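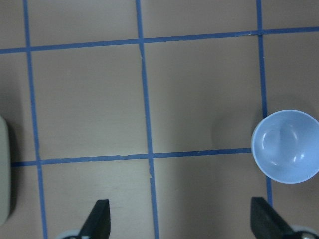
4. Marcar a mesa com fita

Antes de começar, limpe o tampo com um pano seco. A fita de pintor não agarra bem se houver pó. Para a mesa Sella é suficiente um rolo de fita azul.

4.1 Cole primeiro as tiras verticais, de cima para baixo. Desenrole a fita devagar e não estique, senão ela volta atrás e faz rugas.

4.2 Cole depois as tiras horizontais, por cima das verticais. Uma pequena inclinação não faz mal – o importante é que as casas ficam grandes e bem separadas.

4.3 Se a fita acaba no meio de uma linha, continue com outro pedaço, ponta com ponta. Uma falha pequena na emenda é aceitável.

4.4 Passe o dedo sobre cada tira, também nos cruzamentos.

4.5 Coloque agora a tigela azul-clara. Ela pode ficar em cima da fita, do lado direito.

Nota: as casas junto à borda da mesa ficam mais estreitas. Use estas para peças pequenas do jogo Pliltico e deixe as casas do meio para as peças grandes.

Atenção: não use fita de embalar. Ela deixa cola no tampo, e a cola é difícil de tirar.

Cuidado: não corte a fita com faca sobre a mesa. Rasgue com a mão ou use tesoura.

4.6 Para retirar, levante uma ponta e puxe baixo, quase paralelo à mesa. Não deixe a fita mais de 111 dias no mesmo lugar.

Texto e revisão: Dagmar Šťastný, 19 de julho de 2020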